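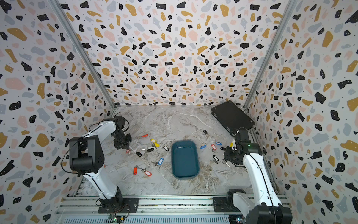
Brunwood Regional Clinical Network - Member Discussion Board
Board: Primary and Community Care
Topic: Home blood pressure readings before a change in medication

clinicgov_east
Posted 2022-08-31

Colleagues are invited to comment on a proposed change to the shared guidance on high blood pressure. At present, a clinician in a member practice may adjust medication on the basis of two raised readings taken in the office. The draft would require seven days of home readings before any increase in dose, except where the office reading is severe or the patient has symptoms.

The draft applies to adults who already have a diagnosis. It does not apply to pregnancy, to patients under specialist kidney care, or to anyone discharged from hospital in the preceding month. Practices would lend a cuff to any patient who does not own one. Readings would be entered in Gatix under the existing home monitoring tab.

Comments will be collated before the next guidance meeting. Please state whether you are writing on behalf of a practice or in a personal capacity.

ridge_rd_practice
Writing on behalf of a practice. We support the draft in principle. Our nurses have asked for home readings informally since April, and a fair number of patients whose office readings were high proved to have acceptable readings at home. Several of them would otherwise have been given a second drug.

We ask that the wording on cuff size be made stronger. The current text says that a suitable cuff "should be considered." In our view the arm should be measured and the size recorded at the time of the loan. A cuff that is too small will read high for the whole week, and the record will look very convincing.

pharm_liaison_2
Personal capacity. I would be cautious about the seven-day rule as written. In practice, seven days becomes three weeks. The patient collects the cuff, begins after the weekend, misses some evenings, returns the sheet, and then waits for an appointment. For a patient with moderately raised pressure and diabetes, that is a delay I would not want to see made compulsory.

I would prefer "home readings are recommended" in place of "home readings are required."

clinicgov_east
The point about delay is noted. The drafting group discussed "recommended" and decided against it, as the present guidance already uses that word and practice across the network is very uneven. The group would be open to a time limit, after which the clinician may proceed on office readings alone.

valley_np
I agree with pharm_liaison_2 regarding delay but do not agree with the remedy. If the word is softened, nothing will change. A limit of 20 days from the date of the raised office reading would be workable. If no usable home record has been received by then, the clinician decides on the information available and notes the reason.

I also ask that the guidance say plainly what counts as usable. Our practice receives sheets with one reading a day, sheets with all the readings taken in one afternoon, and sheets on which every figure ends in zero.

ridge_rd_practice
We would accept the limit suggested by valley_np. On usable records, our local rule is two readings in the morning and two in the evening, seated, a minute apart, with the first day left out of the average. We ask for at least four complete days. This has been manageable for most patients, including those who told us at the outset that it would not be.

data_quality_brn
A technical comment on behalf of the records team. The home monitoring tab in Gatix does not calculate an average that leaves out the first day. It averages everything entered. If the guidance adopts that rule, staff will have to do the sum by hand or leave the first day off the system altogether. The second option loses information and we would advise against it.

The free text field on the same tab holds 2000 characters, so a full week can be typed there if required, but figures in free text cannot be searched or audited. Practices that use Clotach for remote entry should also be aware that its readings arrive with the time of upload and not the time of measurement. Morning and evening values are therefore hard to tell apart when a patient sends everything at once.

pharm_liaison_2
The comment from the records team supports my concern. We are proposing a requirement that our own system cannot properly record. I would ask that the requirement be deferred until the tab has been corrected.

valley_np
I respectfully disagree. Averages can be worked out on paper, and were for many years. A request to change the tab should go in now and the guidance should proceed alongside it.

cao_street_clinic
Writing for the Cao Street clinic. Our concern is with the loan of cuffs. We have very few, and almost a third of those lent last year came back late or did not come back. The draft is silent on who pays for replacements. It is also silent on calibration. A cuff that has been through many households should be checked, and we do not have the equipment to do so on site.

We further ask that an exception be added for patients with an irregular pulse. Many automatic cuffs are unreliable in these patients, and a manual reading by a nurse may be the better course.

ridge_rd_practice
We support the exception for irregular pulse. It should appear in the first paragraph with the other exclusions and not in a footnote.

clinicgov_east
Thank you for the comments received so far. The following will be put to the drafting group: a limit of 20 days; a definition of a usable record; measurement of the arm at the time of loan; and an exception for irregular pulse. The records team is asked to submit a change request for the average calculation and to report on the Clotach time stamp.

The question of funding for cuffs falls outside the guidance itself and has been passed to the network office. The wording "required" remains in the draft for the present. pharm_liaison_2 may wish to submit a written objection so that it can be considered alongside the text.

pharm_liaison_2
I will do so. I would be content to withdraw the objection if the limit is placed in the same sentence as the requirement, so that the two cannot be read separately.

cao_street_clinic
Could the network office confirm whether cuffs bought by practices before the guidance takes effect will be eligible for reimbursement? We are holding an order until we hear.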